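Chapter 4
Folding and Preparing Garments for Storage

Learning outcomes

On completing this chapter, the learner should be able to sort a mixed pile of clothing and household cloth by fabric and by use; prepare a work surface for folding; fold a woven shirt to a given width; and select a suitable covering for garments that will be stored for a season or longer.

4.1 The pile as a starting point

Most textbooks on household care begin with the garment already laid flat, buttoned and ready to be folded. Learners seldom meet a garment in that condition. Clothing reaches the folding table in heaps, with one item caught in the sleeve of another, and the first task of the worker is to separate it without adding to the creasing. This chapter therefore begins one step earlier than is customary.

A woven shirt deserves particular attention. Woven cloth has little stretch and holds a sharp crease more readily than a knitted fabric of the same weight. A shirt left bunched on top of other items will take on a pattern of small, tight folds, and these are harder to remove than a single long fold. Checked and plaid cloth has one advantage for the learner: the lines of the pattern show at once whether the fabric is lying straight.

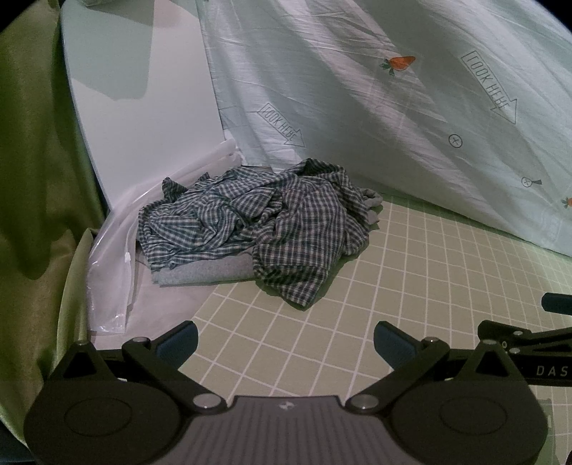 Should a creased shirt be folded before the rest of the pile has been sorted?
The shirt should be lifted clear and laid to one side, and the remaining items sorted first. Once the table is free, the shirt can be spread at full width, smoothed by hand from the centre outwards, and folded in one operation.

4.2 The work surface

A folding surface should be firm, level and large enough to take an adult shirt with both sleeves extended. In the training rooms for which this course was written, the table is set at a height that allows the worker to stand with a straight back. Kitchen tables are often used at home and are quite satisfactory, provided that they have been wiped and allowed to dry.

A surface marked with a regular grid is of real help in the early weeks. The learner can set the shoulder seam along one line and the side seam along another, and can fold every shirt in a batch to the same number of squares. The Helletti mat, supplied with the course materials, is one such surface; the Lirkero board, which is rigid, may be used in its place. Neither is essential. A plain table and a strip of card cut to the desired width will serve the same purpose — the card is laid at the centre of the back, the sides are brought over it, and it is then drawn out.

Clear space matters more than equipment. Items waiting to be folded should be kept to the far side of the table, and finished items should be removed to a shelf or basket as soon as they are complete. Printed furnishing fabrics, children's bedding and similar large pieces should be folded last, and by two people where possible.

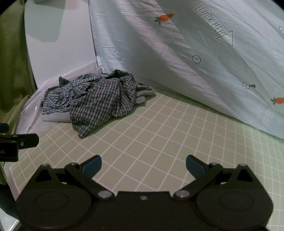
Text by Priit Baranauskienė
Revised for the second edition, Jun 10, 2013

4.3 Sorting by fabric and by use

Sorting is carried out in two passes. In the first, items are divided by fabric: woven shirts and blouses, knitted garments, and flat household cloth. In the second, each group is divided by use, so that clothing needed during the coming week is kept apart from clothing intended for storage.

Soft, thick items such as jerseys should form the base of any stack. Woven shirts are placed above them, where their collars will not be crushed. A stack should not rise above 40 centimetres; taller stacks lean, and the lower garments become marked by the weight.

4.4 Coverings

Garments stored for a season require protection from dust and damp. Cotton bags of the Zirkari type allow air to pass and are preferred for wool. Plastic bags are acceptable for short periods — a house move, for example — but only when the contents are completely dry. Each covering should carry a written label stating the contents and the month of packing.

Exercise 4.1 asks the learner to prepare one mixed pile for storage using the method set out in sections 4.1 to 4.3.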